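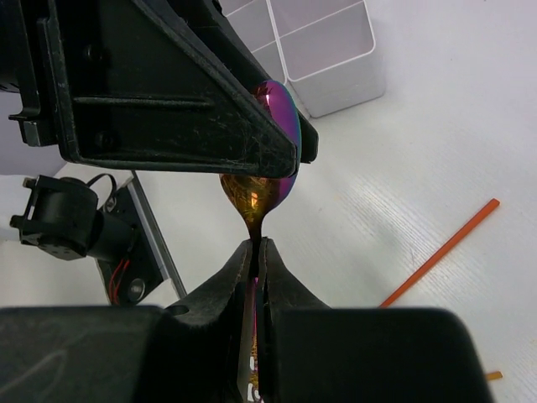
Print this page | E-mail this page

Ticket: Pallow label printer drops off the network overnight
Site: Tatley office
Status: Closed, with one thing left to watch
Opened: Feb 7, 2025

First note
Good morning, and thank you for being so patient with us on this one! I know the label printer has been a sore spot since November, when it was moved from the front desk to the shelf by the mail trays, and I'd like to get it all written down in one place so that whoever picks this up next doesn't have to start from scratch the way I did.

The trouble as reported: the printer works fine all afternoon, everyone goes home, and in the morning it shows as offline on every computer in the office. Turning it off and on again brings it back. Jobs sent while it was offline then all come out at once, and that is how we ended up with 23 return labels for the same box (I have kept them, they will get used).

What I tried first
I began with the cable, as one does. Swapped it for a new one, left it overnight, offline again in the morning. Next I moved it to a different port on the Keretti switch, and got the same result. I put the old cable back after that so I wasn't changing two things at once.

I then printed the settings page (hold the feed button for five seconds and let go when the light blinks). The address on the page ended in a different number from the one the computers were using. I was so pleased to see this that I closed the ticket on the spot, and I apologize for that, as it was a bit early.

Second note, ticket reopened
I set a fixed address on the printer and pointed the computers at it. It stayed up for two nights and on the third morning it was offline again. Same light, same message. Your note about it was very kind, considering!

One useful thing came out of this. The settings page now showed the right address, so the address mix-up was real but it wasn't the whole story. I went into the printer's own menu, which is slow going with only the two arrow buttons, and under Power I found a setting called Deep Rest, set to 3 hours. When it goes into Deep Rest it shuts off the network side, and it's supposed to wake when a job arrives. Ours doesn't. 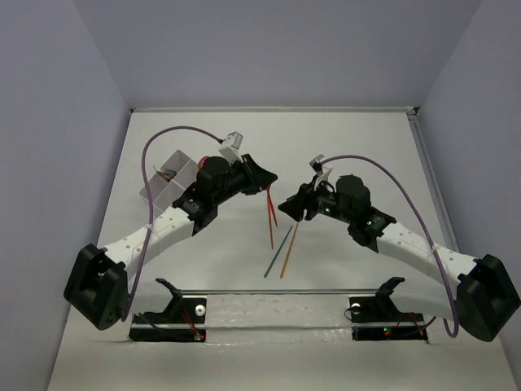
White tabletop, with an arm on the left.

Third note
Deep Rest is now set to Never. The ordinary sleep setting is still on, so the screen will go dark and that's perfectly all right, please don't worry if you see it. I also cleared the old jobs out of the queue on each computer before turning the printer back on. If you ever need to do this yourselves, open the queue, choose Cancel All, and wait until the list is empty before you touch the power button.

I wrote to Msimang, who supply the labels and look after the warranty, to ask if there's an update that fixes the waking problem. They have asked for the version number from the bottom of the settings page, and I've sent it over.

Last note for now
Online every morning this week, and no surprise labels. I'm closing this again, a little more carefully this time. If it does drop off, please leave it as it is and print a settings page before restarting it, then put the page in the blue folder by the switch. I'll add Msimang's answer to this ticket when I have it.

Print this page | E-mail this page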